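Two buses and a lift: a Sunday visit to Zosteck

I had been meaning to get to one of the Zosteck open days for ages, and when the notice came round for 8 May 2022 I put my name down the same evening, before I could find a reason to stay at home and mow the lawn. It takes two buses from Strand if you don't drive, and the second one drops you on the wrong side of the ring road, so allow yourself extra time and wear sensible shoes. I did neither and arrived rather pink in the face, to be handed a cup of very good coffee and a visitor's badge with somebody else's surname on it.

For those who haven't come across them, Zosteck take on the unglamorous end of robotics. They don't build the robots. They collect the recordings of ordinary household jobs that robots learn from, and they have spent a lot of effort on writing down how such recordings ought to be made. The house rules are called Plurkar (I asked what it stood for and was told it had been the name of a meeting room) and run to 20 pages, with a shorter version pinned up by the door for people like me.

Wenche Bakke took our group round. She is a marvellous guide, patient with silly questions and quite happy to stop dead in a corridor to finish a story, which meant we were behind the other group all afternoon and I didn't mind a bit. She began with the rule she says causes the most grumbling, that whoever is holding the grippers decides when a session stops. A supervisor can ask for another go but can't insist on one. The limit is 20 minutes at a stretch in any case, then a proper break away from the station, and the break goes in the log like everything else. Someone near the back asked whether that wasn't terribly slow. Wenche said yes, it was, and carried on walking.

We spent a long while on the markers, and I hadn't expected to find them as interesting as I did. Each hand-held gripper carries a cube with black-and-white square patterns on it, and the position of the hands is worked out from those patterns, so the Plurkar rules are very strict about them. They are checked before a session and again after it. A scuffed face is replaced, never touched up with a pen (there is clearly a story behind that one, but even Wenche wouldn't be drawn). Sleeves are to be kept clear of the cubes, and a session done with the left and right grippers swapped is thrown out, however nicely it went.

Then on to the sink, which was the part I'd come for. I worked in school kitchens for most of my life and I have opinions about sinks. Theirs is a plain square steel one on a stand, with a black tap and a bar of soap on the rim, and I could have stood there until closing time.

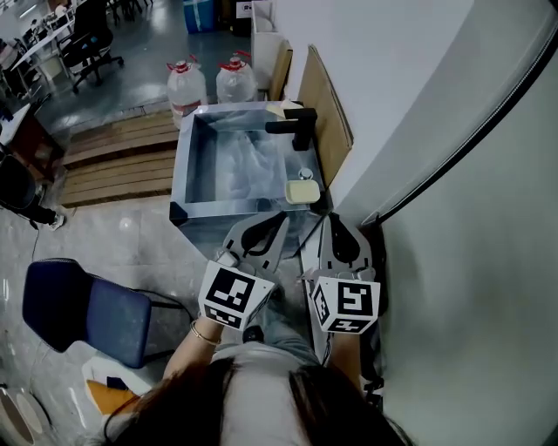

Bisness wrote under my first short note about the visit that a rule for sink work is only worth having if it says what to do about the floor, and that in his experience water gets written into the procedure for the equipment and left out of the one for the people. He would like to see the floor checked before every session and the result signed for, and he wondered whether anybody had asked.

I had, as it happens, though less cleverly. The Plurkar answer is that the floor is looked at during each break and wiped if it needs it, and that cables are to be kept off the side where the person stands. There is no signature. I passed the suggestion on to Wenche by email and she wrote back very kindly that she would raise it when the rules are next revised, in October. I shall let you all know if anything comes of it.

The other thing I liked about the sink rules was how much they leave alone. Soap stays where a person would keep it. The background isn't cleared and dressed up to look like a show kitchen, the reasoning being that a robot in somebody's home will have to cope with whatever is standing about. But anything private has to go: post, screens, name badges, family photographs. Someone walks round and looks before recording starts, and colleagues who may be picked up in passing are asked for their agreement beforehand, in writing, and can withdraw it later. One lady in our group wanted to know how you withdraw an elbow. The recordings are searched by date and station, we were told, and the whole stretch is taken out.

We finished with a talk upstairs on labelling, which I confess I lost hold of halfway through, the room being warm and the chairs comfortable. I did write down that 7 reasons are allowed for rejecting a session and that "looks untidy" is no longer one of them. It used to be. They found that people had begun working in a stiff, careful way that no one would use at home, so out it went.

The lift down was out of order, there were biscuits left over, and I got talking at the bus stop to a couple who had been in the faster group and had missed the email address for the Plurkar short version. You can ask for it at the front desk, and they will post you a paper copy if you leave a stamped envelope.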